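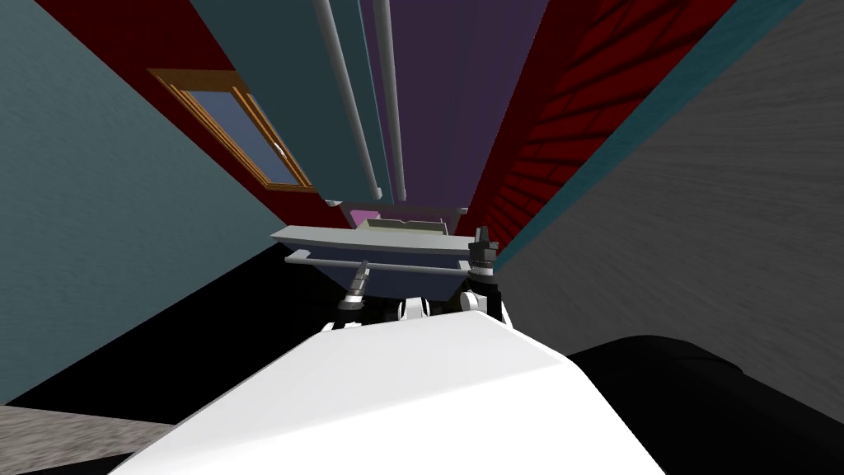

4. Comparing two grippers on one robot in the simulator

By now you should have the simulator running and a robot loaded that you can drive around without it falling through the floor. (If it does fall through the floor, go back to section 3 and check the spawn height. I've done it more times than I'd like to admit.) In this section we put a different gripper on each arm and try them out on the same job, so you can pick one before spending real money.

I'll use the Lindgren on the left arm and the Bernex on the right, and that's the order I keep everywhere in this guide. You can swap in whatever you have models for. The steps don't change, but your numbers will.

Before you start

You need the Zincombe scene pack unpacked in your scenes folder, and the Jillari controller installed and talking to the simulator. Set the physics rate now and leave it alone for the whole comparison. I use 256 steps per second. Lower rates run faster, but contacts get mushy, and a gripper that looks wonderful at a low rate can start buzzing like a trapped fly when you turn it up.

Note: If you changed the physics rate after saving your arm tuning, load the tuning again. The controller keeps the old one without saying a word.

4.1 Mounting the grippers

1. Stop the simulation. Pausing isn't enough, the wrist joints have to be unloaded.

2. Open the robot file and find the two wrist mounts. Attach one gripper model to each.

3. Check the tool length for each side. This is the distance from the wrist flange to the point where the fingers close, and the controller needs it to know where the fingertips are. If you copy the left value to the right side, one arm will reach perfectly and the other will punch the shelf.

4. Enter the gripper mass for each side. Don't leave it at zero! The arm will look fantastic, super quick and smooth, and none of it will carry over to hardware.

5. Start the simulation and open and close each gripper a few times with the arms held out in front. Watch the wrists. A small dip when the fingers move is fine. If the whole arm sags, your mass is in the wrong units.

Caution: Keep the arms clear of the robot's own body the first time you start up with new grippers. Self-collision is off by default in the scene pack, so the arms will happily pass straight through the chest and you'll think everything is okay.

4.2 Setting up the camera view

I like a view from low down, close to the body and tilted well up, with both wrists in sight and the underside of the shelf above them. It's a funny angle, and the walls of the room lean in on you like you're at the bottom of a well, but it shows the thing I care about most, the gap between the gripper and whatever is over it. From a normal eye-level view that gap is hidden, and you end up guessing.

1. Attach the camera to the robot body. If you attach it to the room, you lose the view as soon as you drive anywhere.

2. Tilt it up until the front edge of the shelf runs across the middle of your screen.

3. Save the view under a name you'll remember. I called my first one "view2" and then couldn't find it for a week.

Note: Some of the body will show at the bottom of the view. Leave it there - it's a handy reference for how far the arms are reaching.

4.3 The under-shelf reach

This is the test I run first. It's boring, it takes no time, and it throws out bad choices early. You're asking each gripper to come up to the bar under the shelf without shoving it.

1. Drive the robot up to the shelf and stop it with both arms bent.

2. Raise both wrists slowly until the grippers are just below the bar. Use the slow jog setting.

3. Turn on the contact display. From low down it's really hard to tell touching from nearly touching, so trust the readout over your eyes.

4. Bring up the left arm until you get a first contact, and write down the wrist height. Back off, then do the same on the right.

5. Repeat 5 times per side. Reset the scene between runs so that nothing on the shelf has been nudged out of place.

Caution: If the contact force jumps above your limit, release the jog key and back straight down. Don't try to wiggle out sideways. A gripper with a stepped or blocky top can hook on the bar, and the solver will pull harder and harder until something shoots across the room.

4.4 Reading your results

Every run lands in the log folder as a plain text file. My first full session came to 1725 lines, most of it me jogging back and forth, so filter by contact events before you try to read anything.

Look at the spread first. A gripper that touches at nearly the same height every time is easy to plan around, even if it's bulky. If your heights wander, check the tool length again, then the wrist tuning, and only then blame the gripper.

Next, look at the wrist angle at contact. If one arm has to lean outward to get its gripper into position, it's using up joint range you may want later when there's something in the fingers. I skipped this the first time, picked my favorite on looks, and had to redo the whole mount in February.

Note: Swap the grippers left to right and run the test again before you decide. It's a pain, I know, but the two arms aren't always tuned equally well, and you don't want to pick a gripper for having the better arm behind it.

Once you have both sets of logs, save the robot file under a new name and leave the grippers mounted. You'll need them as they are for the pick tests in section 5.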